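Gistumon: notes on the desktop teardown set

By Gerrit Peeters
20/08/2022
Filed under: Hardware, Repair and Reuse, Open Data
14 shares | 3 comments

Welcome, and thank you for stopping by. Gistumon is a collection of photographs and short written notes on taking old desktop computers apart, one part at a time, in an order that leaves as much as possible fit to be used again. It grew out of the sorting work at Kedo, where retired office towers come in on pallets and leave as shelves full of memory, cards, drives and power supplies. I've spent a good many years with my hands inside these machines and I'm fond of them, so please forgive me if this README wanders a little.

What you'll find in it

There are 2625 photographs in this release, taken over 358 teardowns. Each teardown has its own folder, and in each folder there is a plain text file called notes.txt, which gives the order the parts came out in and anything worth saying about the case. Some notes run to a page and some are one line long (I was tired, or the tower was dull). The parts themselves are listed in parts.csv at the top level, with a column for what kind of part it is and another for where it went afterward: shelf, test bench or scrap.

A word about names. I call the big board the "board" everywhere, never the "mainboard," and anything that sits in an expansion slot is a "card." Memory is "memory" in the older notes and "RAM" in the newer ones — I meant to go back and make them match, and I still mean to.

How a tower is usually taken down

The tower is laid on its side and the side panel comes off. After that we like to look for a minute before touching anything, as it's surprising how often a cable has been routed over the very thing you want to lift. Power and data cables to the drives come first, then any graphics card, then the memory, then the drives and their brackets. The processor and its cooler have a folder section of their own, because coolers differ so much from one maker to the next. The power supply is generally left for late in the job, when there's room to tip it out.

Graphics cards deserve some patience. They're heavier than they look, the bracket catches on the back of the case, and the little catch at the end of the slot is easy to forget. Undo the bracket, free the catch, then bring the card straight up with even pressure. If it feels stuck, stop and look again. I've cracked one slot in my life and I can still hear it. 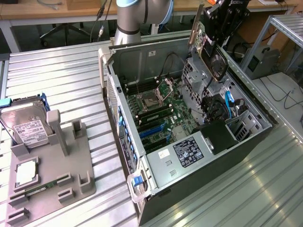
Graphics card partway out of an open tower, with one RAM module still on the board and the CPU socket open.

You'll meet open sockets like that one in plenty of the folders. A bare socket should be covered as soon as you can manage it, particularly the kind with fine pins in it, and a scrap of clean card will do if you have no proper cap. Do look at the slot-cover latches too! Blue on the inside of a case is very often the maker's way of saying "press here," and it has saved me a great deal of hunting for screws.

Labels and their limits

Every photograph carries a stage label: closed, open, cables, cards, memory, drives, power or bare. I put these on by hand, and 550 of them were checked a second time by our friends at De Haan. They disagreed with me on 32, nearly all of them between "cables" and "cards," and I've gone with their choice in most cases. Please treat the border between those two with some care.

The set leans heavily toward office towers. Small cases are thin on the ground, and there are no laptops at all. Power supplies are never opened in these notes, and I'd ask you kindly not to open yours either.

Changes since July

The Filtia folders have been added, the dates in parts.csv now all use the same style, and a batch of sideways photographs has been turned the right way up. Two teardowns that had been entered twice are now entered once.

If you spot a wrong label, send me the folder name and the photo number and I'll put it right in the next round. Notes on cases we haven't covered are very welcome too, long ones included.

Tags: desktop, teardown, graphics card, spare parts
3 comments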